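３　調査の方法と、現場で起きたこと

３.１　なぜ「会談のあと」を見たかったのか

首脳どうしの会談は、それだけで絵になる。握手をして、並んで座って、短い声明が出る。新聞の一面はそれで埋まるし、政治学の論文もだいたいその日を分析の起点にする。私も長いことそうしてきた。けれど、和解を扱う研究をしていると、どうしても気になってくることがある。会談の翌週、地方の党支部では何が話されているのか。前の選挙で殴り合いになった相手の支持者と、同じ井戸端や同じ市場でどう顔を合わせているのか。

本節では、この問いを追いかけるために私たちがとった方法を書く。先に白状しておくと、当初の計画どおりに進んだ部分はかなり少ない（指導教員だったころの自分に見せたら、たぶん赤ペンだらけで返ってくる）。それでも、うまくいかなかった経緯のほうが後続の研究者には役に立つ気がするので、なるべくそのまま残すことにした。

対象としたのは、本稿でムレマ（Mrema）と呼ぶ地方選挙区である。与野党の得票が拮抗していて、前回の選挙のあとに支持者どうしの衝突があり、その後に両党の地方幹部による「対話の円卓」が設けられた。円卓の正式名称は長いので、ここでは単に円卓と書く。

３.２　聞き取り

聞き取りは私とNgọc Khươngの二人で行った。協力してくれたのは両党の支部役員、町内の世話役、市場の組合の人たちで、合計30人になる。1回の聞き取りは短い人で昼休みのあいだだけ、長い人だと夕食までごちそうになって、帰り道はもう真っ暗だった。録音を断られた場合には無理をせず、その晩のうちに二人で別々にメモを起こし、翌朝つき合わせた。このつき合わせがなかなか面白くて、同じ話を聞いていたはずなのに、Khươngは「怒っていた」と書き、私は「疲れていた」と書いている、ということが何度もあった。食い違った箇所は一方に寄せずに両方を残し、分析の段階では感情に関する記述としてはまとめて扱い、強さの評価には使わなかった。

質問票は最初の版が堅すぎた。「和解の進展をどう評価しますか」と聞けば、相手は新聞で読んだような答えを返してくる。そこで二版目からは抽象的な語をほとんど捨てて、「円卓のあと、相手の党の人の葬式に行きましたか」「相手の党の人の店で買い物をしますか」といった聞き方に変えた。葬式の質問はHemant Tripathiの提案で、私は正直ちょっと失礼じゃないかと心配したのだけれど、やってみたらいちばん話が広がった。誰が来て、誰が来なくて、誰が香典だけ人に持たせたか。みんな実によく覚えている！

なお、党の役職と個人の発言をどう切り分けるかは最後まで悩ましかった。支部長として話しているのか、隣人として話しているのか、本人の中でも途中で入れ替わる。本稿では、主語が「われわれ」の発言を組織の立場、「私」の発言を個人の立場として機械的に分けた。乱暴なのは承知している。ただ、文脈を読んで分けようとすると、Khươngと私の判断がそろわず、再現のしようがなかった。

３.３　郵送調査と回収

聞き取りと並行して、選挙区内の1,000世帯に質問票を郵送した。印刷と発送はKusitzに、返送分の入力はCendanceに委託している。発送は2月で、雨の少ない時期を選んだつもりだったのに、その月に限って道がひどくぬかるんで、北側の集落には配達が遅れた。遅れた地域は野党の地盤と重なっているから、これは見過ごせない。回答の締め切りを延ばし、遅れた集落からの返送には印をつけて、全体に含めた場合と除いた場合の両方で集計した。結果の向きはどちらでも変わらなかったが、差の幅はいくらか縮んだ。詳しくは次節で述べる。

回答者の党派については、直接たずねる項目を置かなかった。事前の試し刷りの段階で、ここを見たとたんに紙を返してくる人が多かったためである。代わりに、前回選挙で「どちらの演説会に足を運んだか」を選んでもらい、両方、あるいはどちらにも行っていないという選択肢も用意した。演説会には音楽と食べ物がつくので、支持していなくても行く人はいる。だからこの項目は党派の指標としては甘い。甘いのだけれど、空欄ばかりの項目よりはずっとましだと判断した。

３.４　円卓の傍聴

円卓そのものは非公開だが、両党の同意を得て、3回だけ傍聴を認めてもらった。最初に入れたのは7/6/21の回で、議題は選挙期間中に壊された掲示板の弁償だった。和解と聞いて人が想像するような大きな話はほとんど出ない。誰が壊したかには触れず、何枚分を、どちらの財布から、いつまでに払うか。その話に午後がまるまる費やされた。

私はこれを見て、正直なところ少しがっかりした。けれど聞き取りに戻ってみると、掲示板の件はあちこちで話題になっていて、「あれを払ったのなら、まあ話はできる」という言い方を両方の側から聞いた。首都での首脳会談に触れた人はそれより少なく、触れる場合でもたいてい「テレビで見た」で終わってしまう。この落差が本稿の中心になる論点で、先行研究が会談の有無を和解の代理指標に使ってきたことへの疑問も、ここから出てきている。

傍聴中の発言は、発言者の党と役職だけを付して手で記録した。発言の長さは測っていない。測ろうと思えばできたが、時計を気にしている人間が部屋にいるだけで空気が変わるので、やめておいた。発言の順番、誰が誰の発言を引き取ったか、休憩のときに誰と誰が外に出たか、といった点は記録してある。とくに休憩の組み合わせは、後で見返すといちばん情報が多かった。 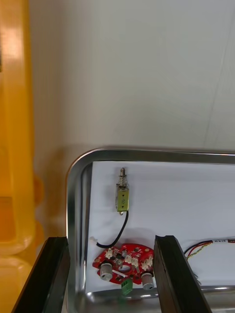 図１　紙を敷いたステンレスのトレイと、プッシュプル型ソレノイド、赤い基板

３.５　符号化の手順

集まった記録は、まず全部を通して読み、そのあとで符号をつけていった。符号は最終的に19種類に落ち着いた。最初はもっとずっと多くて、二人とも自分でつけた符号の意味を翌週には忘れている、というありさまだった。似たものを束ね、一度しか使わなかったものは捨てた。「謝罪」と「弁償」は最後まで分けておいた。現場の人たちがこの二つをはっきり別のものとして話していたからで、ここを一緒にすると掲示板の件がまるで見えなくなる。

符号化は私とKhươngが独立に行い、一致しなかった箇所についてはTripathiが第三者として読んだ。Tripathiには話者の党を伏せた版を渡している。党がわかる状態だと、同じ「考えておく」という返事が、与党なら前向き、野党なら拒絶と読まれがちだったのだ。これには私自身がいちばんひっかかっていて、伏せた版で読み直したら、自分のつけた符号をずいぶん直すことになった。

最後に、資金について。本調査の旅費と郵送費はDeltudtonの助成によるもので、質問の内容や対象の選定について助成元からの指定はなかった。調査協力者には謝礼として交通費相当額を渡した。両党の支部には草稿を送り、事実関係の誤りだけを指摘してもらった。与党側からは役職名の訂正が、野党側からは掲示板の設置場所の訂正が届き、いずれも反映してある。解釈の部分についても感想はいただいたのだが（かなり長い手紙だった）、それは本文には入れていない。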